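Snack storage: sort by packet shape or by date?

Flekier Household Forum > Storage > Dry goods

a_lins
I keep crisps and sweets in one open box in the bedroom. Capacity is not the problem. The light bags ride up and the small flat packets end up underneath, where I forget them. Is it better to sort by shape or by best-before date?

r_toledo
By date. Shape tells you nothing about what needs eating first. Empty the box on the first Sunday of the month, oldest to the front, done in 10 minutes.

raissa_b
Disagree. Date order fails as soon as someone rummages.

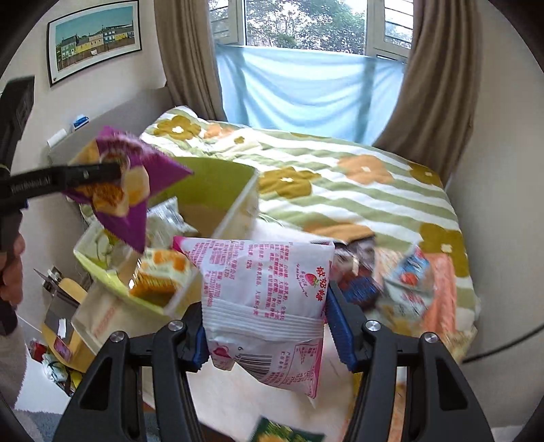
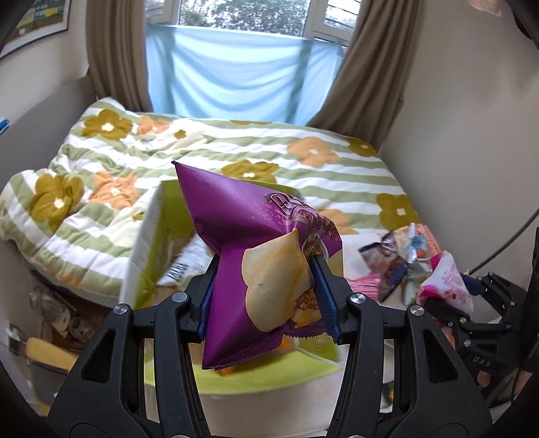

My rule is rigid or flat items at the bottom, air-filled bags on top, never pressed down. A crisp bag is mostly gas and will not stack under load. The purple one with the crisp printed on it, seen in both, goes in last for that reason. The pink and white sweet packet can stand on edge against the side wall, back seam inwards.

r_toledo
On edge you can't read the date without pulling it out.

raissa_b
Depends where it is printed. If it is on the crimp, stand it crimp up.

a_lins
Would dividers help? Drenstead sell a set of 5.

erica_s
I had those. They slide unless the box is full. Cut card to the internal width plus a few millimetres so it grips. Also, an open box on a bed will tip when anyone sits down. Put it on the floor or a shelf before loading it.

r_toledo
Agreed on the floor. Still sorting by date.

a_lins
Will try card dividers, with date order inside each section.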